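# Review: the Movotent two-arm kit, after one season of trying

*July 26, 2019*

I bought the Movotent kit in April for our small repair shop in Brirnska. The price was $1,679 for the pair of arms, without the table and without the computer. My question was a simple one: can a machine take over some of the boring work on the bench, and maybe later some of the work at home? I will try to answer it fairly, but I am a repairer and not an engineer, so please read it in that way.

The setup took me 3 evenings. The manual is good in the first half and very thin in the second half. The part about teaching a task has only 4 pages, and it sends you to a web page that did not open for me. I wrote to Vernitz, the dealer, and they answered politely with the same 4 pages. In the end I learned by trying, the way I learned to solder.

We tried folding dish towels, sorting screws, wiping a counter and handling cables. Towels I stopped quickly. The arms can fold a towel if it lies flat and nothing has moved, but in my house a towel never lies flat. Screws went better, though my neighbour's child is faster and asks only for ice cream. Most of my hours went into cables, the job I pay people for. 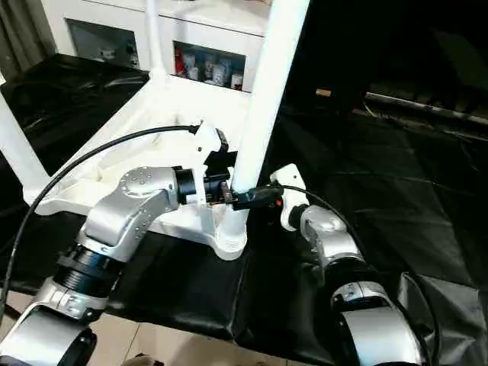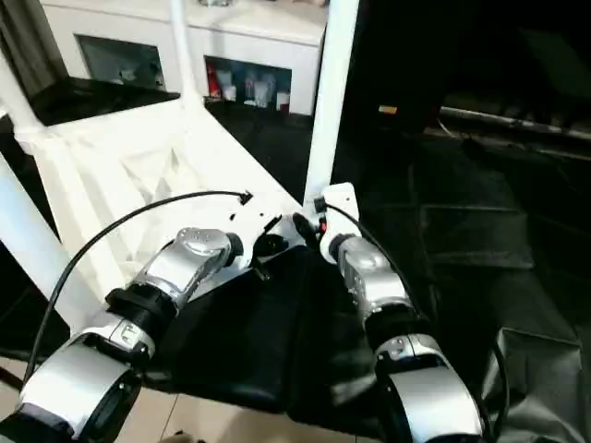
Cable work is the fairest test for a kit like this, in my opinion, and it is also where I changed my mind about it. A plug is small and stiff, the wire behind it pulls in its own direction, and a person corrects for this without thinking. One arm alone was hopeless for us. With two it became possible, and the first picture shows the grip I like best: a gripper on each end of the slim black connector, held right in front of the white pole. If both jaws close well, the plug stays straight and you can bring it where you want. If one closes a little crooked, you must begin again, and the software does not notice this by itself. I still stand beside the table with my hand near the stop button.

The arms are also wide for such fine work. Near a pole or a corner they need much more free space than my own two hands, and I had to move many things on the bench to give it to them. Also, each gripper has its own cable, which makes a big loop in the air. Fasten it with enough slack — mine caught on a lamp on the second day.

Now the numbers that a shop owner wants. On a good day 70 percent of our cable attempts finished without my help. This sounds nice until you calculate it: I must be present for all of them, to catch the others. A trained worker does the same job faster and can answer the telephone too. For wiping the counter the result was better, but a cloth costs less.

What I like: the joints are quiet, the movement is smooth, and nothing has broken so far. A friend with a workshop uses the older Živković arms and complains about the noise every time we meet.

What I do not like: the second half of the manual, the short power cord, and the word "household" on the box. I would not let it near a sink with glasses.

For a school or a curious shop I can recommend the kit. If you need chores done this year, keep your money. I will keep mine on the bench over the winter and try the next software version when it comes — the cable job is close enough that I don't want to give up on it yet.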